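Workshop news: the two-arm bench

The two-arm project has taken over the back bench for most of September, and a few members have asked what it's for and when they can have a go. Zorica Kolev asked me to write something up for the newsletter, so I've put down where we're at, what it has cost and what still needs doing.

The idea came from Charmaine Pretorius, who wanted a pair of arms that could clear and sort a small tray of kitchen things. She chose cups as the first job. Cups are cheap, they come in all sorts of shapes, and if you drop a plastic one you just pick it up again. The plan is for one arm to hold and lift while the other places, with both of them working over the same tray.

Each arm has a two-finger gripper with a linkage on either side. We started with bare printed fingers and they were no good on smooth plastic. Ainhoa Quintana redesigned the tips to take a soft green pad, with a small white spacer behind it that sets the angle. The spacers come in three thicknesses and you swap them with one small hex key. If you borrow the key, please put it back in the Fesari tin and not in your pocket.

The work at the moment is mostly grasp tuning. Someone runs the arm, someone else stands beside the tray and points to where the next cup should go, and we write down the finger opening and the force setting for each cup. It is slow going. Wide tapered cups want to ride up out of the fingers if you grip too low, and if you grip too high the rim gets in the way of the second arm. 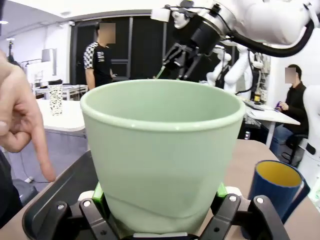
The green cup in the gripper, with the blue one next in reach.

We log every attempt. The count stood at 2,547 when I last checked the sheet, and Parvathi Palaniappan has been going through it to pull out the failed ones. So far 67 are marked as "unclear", meaning whoever was on the log didn't write down why it went wrong. If your initials are on one of those, she will be in touch. A word or two is plenty – "slipped", "too high", "hit tray" – but a blank line is no use to her.

Cups with handles are a separate problem. The handle has to be kept clear of the fingers, so the arm needs to know which way round the cup is sitting before it closes. Mbali Cele wrote a routine she calls Gerkach that looks at the cup from the wrist camera, works out the handle side and turns the gripper to suit. It copes well enough with a handle off to one side. It still gets confused when the handle is pointing straight at the camera, and for now the fix is to turn the cup by hand and start again.
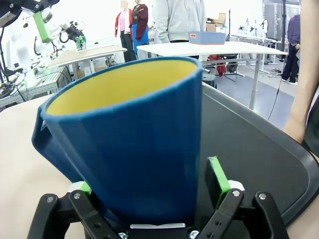
Gripping near the base has been the better choice for the handled cups. It leaves the rim free, and the second arm can come in from above without the two grippers meeting. The downside is that a low grip lets the cup lean a bit, and we haven't settled on how much lean is acceptable. Ainhoa thinks a taller pad would sort it out. Charmaine would like to try slowing the lift first, as that costs nothing.

On money, we budgeted $2,000 for the bench and have spent $3,050. Most of the overrun was the second arm's controller, which had to be replaced after a wiring mistake that was mine. The Bomness grant covers part of the difference and the rest has come out of the project's own fundraising, so general workshop funds haven't been touched. Receipts are in the blue folder if anyone wants to go through them.

Next on the list:

Tidy the cable runs so nothing can catch on an elbow joint.
Print a set of taller pads and run them against the current ones.
Fit a proper emergency stop at each end of the bench. At present there is only the one.
Move the logging from the shared sheet to the Venter machine.

If you'd like to help, come by after 6 pm when the bench is in use and ask for Charmaine or Mbali. You don't need to know any programming to run the log or set out cups. Tie back long hair, keep your sleeves clear of the linkages and don't reach across the tray while an arm is moving. We could also use more cups, plastic only please, and odd shapes are welcome. Leave them in the crate under the bench with your name on a bit of tape if you want them back.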